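I have been meaning to write up our house rules for simulated robot work since the spring, and I kept putting it off because every time I sat down to do it one of the rules changed. They have held still for a while now, so let me get them onto the page before they start moving again.

For anyone new to this blog, I look after the simulation side of a project called Orkia, run out of a small office in Drirnbridge. We have a white two-armed robot that lives in software, and we drop it into rooms with walls and floors in all sorts of odd finishes and have it reach for small things. The room generator is called Pekex, and I wrote a good part of it, so any complaints about its taste in interior decoration can come straight to me.

When I started, I assumed that good practice in simulation would be a lighter version of good practice on a real floor. There is no fence to stand behind and no fingers to pinch, and you can reset the whole world with a keystroke. It took me a long winter to see how much trouble that attitude was storing up for us. We had runs we couldn't repeat, folders called "final" and "final2", and one memorable week in which two of us were comparing results from rooms that didn't even have the same friction settings. So we sat down with a pot of coffee and wrote some rules.

The first one is that every run carries its room seed and its Pekex version, written into the same file as the results. A separate spreadsheet doesn't count, and neither does an email. If you can't rebuild the room from the file, the run gets thrown out, however nice the numbers look. I have thrown out some very nice numbers this way and I sulked each time.

The second is that we look at pictures before we look at scores. I'll come back to that one, as it is the rule I care about most.

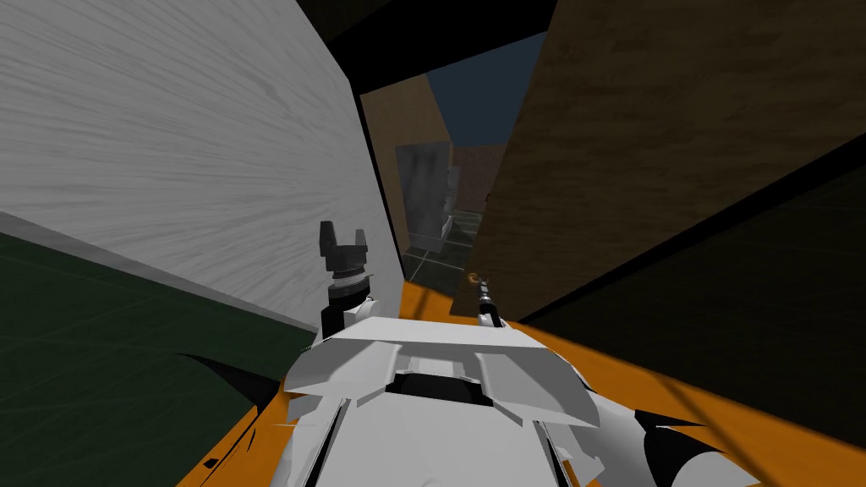
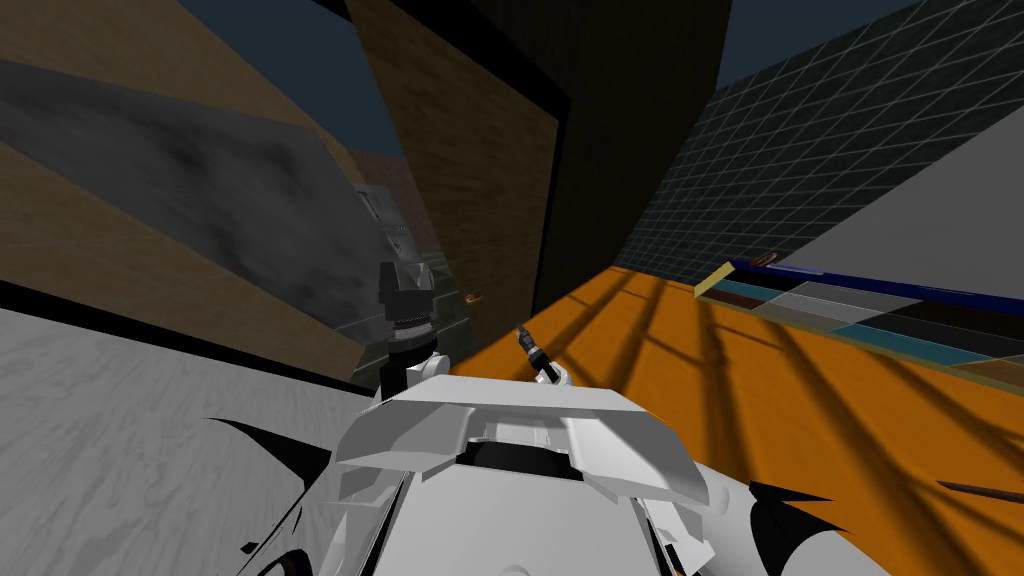 Views from behind the white body, orange surface ahead

Posted by the Orkia simulation desk, Drirnbridge
23/05/2021

So, looking at pictures. Our rule says that whoever launches a batch opens at least 12 views from it by hand, picked by the computer and never by the person, and writes a sentence or two on each. It sounds like a chore and some mornings it is one, but I have grown fond of it – I do mine with toast. What you are after is anything a score would never mention: an arm passing through a wall, a gripper hidden behind the robot's own body, a shadow so dark that the thing you're reaching for melts into it. In the second view above, most of one arm is out of sight behind the white shroud, and that goes in the notes. It isn't a fault in the run, but whoever trains on the view later deserves to know.

We also write down how the view is tilted. The early version of our standard called for a level horizon in everything, and I argued for that quite loudly at the time. I have since come around. A robot that leans will see a leaning room, and if you tidy that away you have taught it about a world it won't meet. These days the rule is simply that the tilt gets recorded and left alone.

Then there are the finishes. Pekex will happily put wood grain beside brick or tile, and visitors always ask whether we shouldn't make the rooms more sensible. We talked about it for ages and decided to leave them be, with one condition, which is that the small objects must stay distinguishable from what they sit on. A reddish-brown item on a blue edge is fine. An orange-brown one over an orange surface gets a flag for review, and a person decides.

The last rule is about limits, and I borrowed it from the Akbari checklist that a former teammate brought along with her. Joint limits and speed caps stay switched on in simulation, always, even for a quick test. A batch is allowed up to 2000 runs, and I promise you that somewhere in there an uncapped arm will learn to do something no real arm should.

I'm planning to go over the whole list again in July and will post whatever changes. If your group handles the tilt question differently I would love to hear how.

Last updated: after the spring rules review

Contact | Copyright Orkia simulation desk | Back to top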